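News from the Sondby project

It has been a busy stretch for all of us at Vesau, and I wanted to catch you up before the long weekend carries everybody off. As of May 28, 2026, the bathroom set has given us 733 usable examples, and I must say I'm a little proud of that (we had only 507 when Cecilia Baidoo last wrote in this space!).

The work itself is slow and rather pleasant. You take a hand-held gripper in each hand and go about a small chore at the sink, wiping it down or moving a bottle from one side to the other, and every go becomes one more example for the model to learn from. Eckhard Rieger likes us to vary our pace and the way we reach for things, so if you catch yourself doing it the same way every time, stop, shake out your arms and start from the other side. The white cubes with the black square markers stay on the grippers all the while, and please try to keep your sleeves off them.

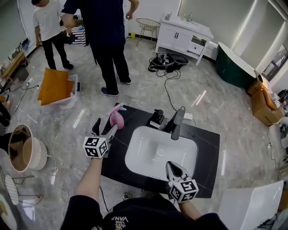
Coming up next

We'll stay with the sink and the spray bottle until we reach 1141, and then move on to the vanity drawers, which I've been looking forward to since January. Three people are still needed for the morning sessions. Drop Cecilia a line if you'd like one of them, and do bring comfortable shoes.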